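Kurach Findings List - read me first

Hello, and thanks for downloading. I'm the person behind Kurach, a list of small metal findings for jewellery making: jump rings, crimps, ear wires, head pins, bead caps, clasps and a good many odd bits that don't fit anywhere else. I started it as a way of keeping track of my own drawers and it got rather out of hand. This file tells you what's in the list, how I measured things and where it goes wrong.

Last updated 2 Jan 2020.

What you get

There are 2 files. The big one, findings.csv, has 2,747 rows, one row per finding. The small one, makers.csv, matches the short codes in the first file to the supplier names. Both are plain comma-separated text and open in any spreadsheet program. If your spreadsheet turns the size column into dates (mine loves doing this with things like 5-6), import the column as text and it'll behave.

The columns in findings.csv

code - my own number for the piece. It never changes, even if I move the piece to another group.
group - clasp, jump ring, crimp, ear wire, pin, cap, cone, bail, connector or other.
maker - the short code, FL for Flaser, CL for Clismont, and so on.
metal - what the packet said. I haven't tested anything.
finish - plated, antiqued, lacquered, oxidised, raw or blank.
length, width, depth - in millimetres, measured by me with callipers.
inner - inside diameter, only filled in for rings and tubes.
gauge - wire thickness in millimetres, please don't ask me for the other system!
pack - how many came in the packet.
notes - anything else, usually grumbling.

How I measured

I take three pieces from each packet, measure each one and write down the middle figure. For jump rings I measure the inside across the cut and again at right angles to it, and if the two don't agree I use the smaller one, as that's the one that will catch you out when you're trying to squeeze it over a thick cord. Ear wires are measured from the top of the bend to the bottom of the loop, with the long tail ignored.

Lengths are given to the nearest half millimetre for anything over 10mm and to the nearest tenth below that. Very soft pieces (the fine silver bead caps are the worst) squash under the callipers, so treat their depth as a bit on the low side.

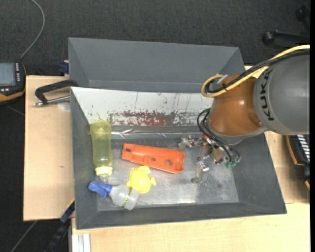 Plastic pieces in the dark grey bin, with the KUKA arm to the right.

About the metal column

Please be careful with this one. Sellers use words like "brass" and "gold-coloured brass" and "raw brass" quite freely, and I've copied down whatever the packet said, spelling tidied up. "Silver-plated" might be over brass or over copper, and unless the maker says which, I've left it at that. If you make things for people with nickel allergies, don't rely on my list - ask the seller and get the answer in writing.

"Gold-filled" and "gold-plated" are kept apart. If a packet used both terms (I've had this more than once) I put the lesser of the two and said so in the notes.

Known problems

The Clismont clasps are a muddle. They renumbered the whole lobster clasp range in November and I'd only got as far as the small sizes when I put this version together, so the larger ones still have the old numbers in the notes. The measurements are fine.

The first 300 rows were done before I owned decent callipers. I used a steel rule and a magnifying glass, and although I've gone back over the crimps and the jump rings, the rest of that batch hasn't been touched. They're marked with an R in the notes so you can filter them out.

Cones are under-represented. I don't like using them, so I don't buy them.

A few Flaser bead caps appear twice because they were sold under two codes, once in the loose range and once in the carded range. As far as I can tell they're the same cap. I've left both in - somebody looking up the packet in their hand will want to find it.

There are no prices. They went out of date faster than I could type them.

Things it's good for

Finding a bead cap to fit a bead you already have is the main one for me. Sort on width, look half a millimetre either side and you'll usually have a handful to choose from. It's also handy for matching a replacement clasp to an old necklace, and for working out whether a ring will go through a bail before you've ordered both and found out the hard way (yes, I have a drawer for those).

Using and sharing

Help yourself. Copy it, chop it up, print it out for your beading group. If you put it on a website, please keep the name Kurach with it and say which version you used. I'd rather you didn't sell it.

Corrections are very welcome. Send me the code, the column and what you think it should say, and tell me how you measured it. New findings are welcome too, provided you've had the piece in your hand - I don't add rows from catalogue pages.

Next on my list are the rest of the Clismont clasps, then the magnetic ones, which stick to the callipers and make me cross.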